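Sideboard

A sideboard is a long, low piece of furniture used for storing tableware, linen and other household goods, with a flat top for serving food or for display. It usually has one or more cupboards closed by hinged doors, often combined with drawers. Related pieces include the credenza, the buffet and the dresser, and the names are used loosely in the furniture trade.

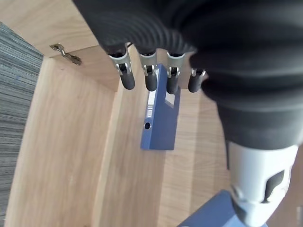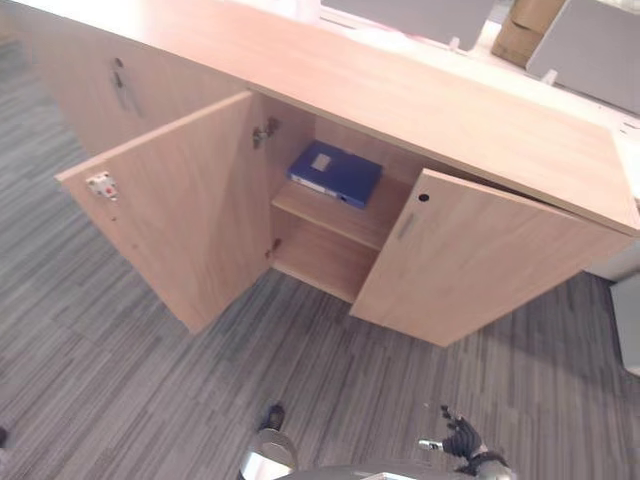 History

The word first meant a plain table placed at the side of a dining hall, from which dishes were served. Cupboards and drawers were added later, and by the late eighteenth century the sideboard had become a standard item in wealthy British dining rooms. Victorian examples were often large and heavily carved, some with a mirror at the back. Smaller and plainer designs became common in the twentieth century as homes shrank and many families gave up a separate dining room.

Construction

Older sideboards were made of solid timber such as oak, walnut or mahogany. Veneered board is now widely used because it is cheaper and less likely to warp. The main body, known as the carcass, is divided by upright panels that support the top and carry the door hinges. Shelves may be fixed or rest on pegs. Doors are held shut by magnetic catches, ball catches or push latches – the last of these allow the front to be made without handles.

Sizes vary widely. The Drelora, a long model made by the Drokberg workshop in Tonow, is 194 cm wide and has two adjustable shelves in each cupboard. A shorter version was sold under the name Wibisono.

Use

Sideboards are no longer limited to the dining room. They are found in hallways and living rooms, where they may hold a television, records or papers. A heavy sideboard should stand level, as a slight tilt can cause the doors to swing open or rub against each other.

See also: Chest of drawers, Cupboard, Dresser, Welsh dresser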